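# Jernholm Sopacua hand, right side: great fingers, one bad habit

I've wanted to write this review since the first Friday we had the hand bolted on, and I'd have given it full marks that afternoon. Then came cycle 251. I still love this thing! But if you're thinking of buying one, please read the part about the stuck grip before you let anyone put their fingers near it.

Quick background. We do handling trials at Plestalura, mostly soft and awkward items: pouches, cords, webbing, anything that won't keep its shape. The hand came through Trudico, who sold it to us with the arm adapter, the cable set and a printed manual that is far better than it needs to be (proper drawings, a torque table, a page on cleaning the joints). Mounting took a morning. Most of that was me looking for the right hex key.

## What it's like to use

The fingers are wonderful. I've used hands that move as if they're wearing ski gloves, and this one doesn't. You can bring a single finger in, feel it settle against something in the force readout, and then bring in the next. The thumb is chunky and I was worried it would get in the way, but it has a lot of travel and it swings well clear when you ask it to.

Black webbing is our standard nasty item. It folds back on itself, it slides, and it has a buckle that always ends up where you wanted to pinch. Our old setup got hold of it on a good day. With the Sopacua we wrote a two-finger scoop in one afternoon and it was picking up before we went home, which had me grinning all the way to the bus. 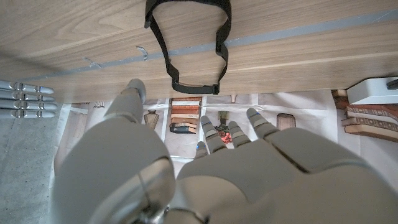

*Fingers spread near the table, strap loop behind them.*

A few other things I like:

- The fingertip lights. I thought they were decoration. They're really handy when you're standing at the keyboard and want to know where a tip has gone.
- It's quiet. You can hold a conversation next to it.
- The finger shells come off with one tool, and the small screws stay in the shell when you do it. Whoever thought of that, thank you.
- Calibration on startup is quick, and it tells you which joint it's unhappy with by name instead of by a hex code.

The price is high. I won't argue with anyone who says too high. The software is fine, a bit plain, and the plotting window forgets its size every single time you close it.

## Cycle 251

Now the fault. We were on a long run of closing and opening on the strap, with a short tug in between. The first 100 cycles were lovely and so were the second 100. On 251 the hand closed, the arm moved off to do the tug, and the hand didn't open again.

The software said it was open. The position plot showed a nice clean opening curve. Meanwhile the fingers were shut tight on a piece of webbing, the status light was a calm green, and there wasn't a word in the log. I sent the open command again. Still closed. I restarted the software, and the moment it reconnected the hand snapped open at full speed, all the way.

That last bit is what scared me. I had been reaching for the strap a few seconds earlier. I stopped only because my sleeve caught on a clamp, and I'd like to claim it was good practice, but it was a sleeve.

We got it to happen again later, so I can describe it fairly well. When the data line at the wrist drops out for a very short time, the hand keeps holding its last grip. The software doesn't notice and carries on drawing what it thinks the hand is doing. Every command you send goes into a queue. When the line comes back properly, the hand runs the latest one with no ramp at all.

The dropout itself was partly our doing. One cable goes from the wrist back across the table and another hangs down over the front edge, and with the arm at full reach the connector was taking a sideways pull. I'm happy to own that. A pulled connector should still end in a fault light and a slow, safe release, or at least a hand that stays put until somebody tells it otherwise. 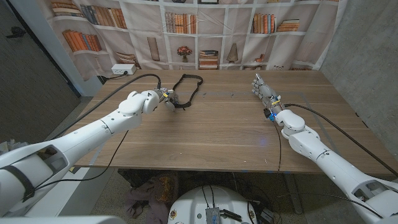
**Laiba Siddiqui**
Test engineer, soft goods handling, Plestalura

I wrote to Trudico that evening and expected the usual ticket number. Kristaps Ozoliņš from their support desk called the next morning, had read the whole log, and asked good questions for the best part of an hour. He reproduced it on their bench hand the same day by wiggling the plug. There's now a firmware update that drops the queue when the line is lost and turns the status light red, and the reconnect opening is limited to a slow speed. It went on without trouble.

What we changed on our side:

1. A strain relief clip on the forearm, so the connector carries no load in any pose.
2. A slack loop at the wrist. Check it at full reach, with the hand rotated both ways.
3. Power to the hand goes off at the switch before anybody touches an item in its grip. Stopping the program doesn't count.
4. A check in our own code that compares commanded position with motor current. If the plot says open and the current says squeezing, the arm stops.

I've pulled the plug on purpose many times since the update (with a wooden dowel in the grip, and me well back). It has gone red every time. Holding on to the dowel during a dropout is still the default, and I go back and forth on whether I like that. For a heavy part you'd want it. For a person's finger you very much wouldn't. There's a setting for it, three menus deep, and I'd love to see it on the first page of the manual.
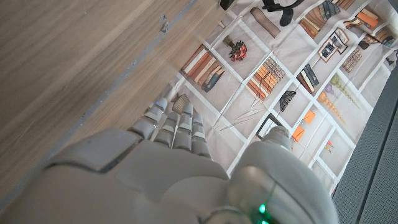
**Does the update fix hands that were shipped before December?**

Trudico says any Sopacua hand can take it, left or right, but older ones need the wrist board reset afterward or the light stays green during a dropout. Ask them for the reset sheet when you request the file.

## Would I buy it again?

I would, and we have: a second one is on order. Four stars from me, and the missing one is for that snap. If Jernholm makes the connector lock with a quarter turn and puts the hold-or-release choice in the setup wizard, I'll come back and change the score. Next up is a drawstring bag with a wet cord, and I can't wait to see what the thumb does with it.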